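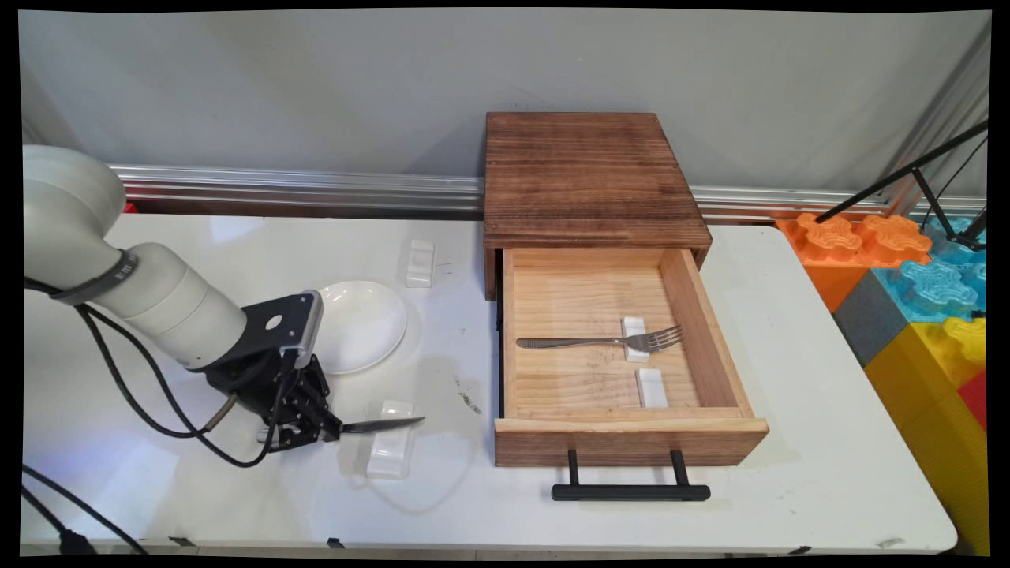
Open Day Participants Wanted — Trotum Robotics Lab

Trotum is looking for people to take part in the tabletop sessions at its spring open day in March. We need 50 participants for the day itself and a smaller group for a practice run the week before. No technical background is needed. You must be 18 or older.

What you will be doing

Each participant gets one session at a robot station. A session lasts 40 minutes, including sign-in and a short talk on safety. The tasks this year are all about setting and clearing a table: knives, forks, plates, utensil rests, and putting things into and taking them out of a drawer.

In the first part you watch the arm work through a task while a member of the lab runs the station. In the second part you set up the table for the next attempt. You choose where the plate goes, which way a knife faces, and whether the drawer starts open or shut. We want layouts from people who do not work here. The staff have been setting the same table for months and we all put things in the same places by now.

In the last part you drive the arm yourself with a hand controller, with a staff member next to you the whole time. You can skip this part if you prefer and still receive the full payment.

At the end there is a two-page questionnaire. It asks what you expected the arm to do, where you thought it was slow, and whether any movement made you uncomfortable. Short answers are fine. Please write down the bad as well as the good.

Who can apply

You should be able to stand or sit at a table for the length of the session and read instructions in English. The stations can be used from a wheelchair — tell us when you apply and we will book you at the one with the most floor space. Left-handed people are especially welcome, as we had very few last year.

You cannot take part if you or someone in your household works for Trotum or for Singhal, our partner on the drawer tasks. People who came to last year's open day as visitors can apply. People who took part in last year's sessions can apply for the practice run only.

Payment

Participants receive a $50 gift card at the end of the session. Practice run participants receive the same amount plus lunch. We do not cover travel, but parking behind the building is free if you give your plate number at the front desk.

Where and when

Sessions are in Room 209 of the Evance Building in Nustham. Use the main entrance and take the elevator or the stairs to the second floor. The first session starts at 9:30 a.m. and the last at 4:00 p.m. Please come ten minutes early. If you are late we may have to give your place to someone on the waiting list.

The public part of the open day is on the ground floor and does not need a booking. Lingyun Yuan will give a talk there at 1:00 p.m. on how the lab plans its household tasks, and Vilém Hrnčiar will take questions afterward.

Clothing and safety

Wear closed shoes. Tie back long hair and leave scarves, lanyards and loose bracelets in the lockers. Do not reach toward the arm until the operator tells you it is stopped. Each station has a stop button and you will be shown how to use it before anything moves.

Recording

The stations are recorded by fixed cameras pointed at the table. Your hands and forearms will be in the recordings during setup. Faces are blurred if they come into view. The consent form explains how long we keep the recordings and how to have yours deleted. We send it to you before the day so you can read it at home.

How to apply

Send an email to Renu Garg at the lab office with your name, a phone number, two session times that suit you, and whether you are right- or left-handed. Put "Table sessions" in the subject line. You can also fill out a paper form at the front desk.

Questions about access or the consent form go to Sunita Solanki, office 304, same building. We reply to everyone, usually within a week.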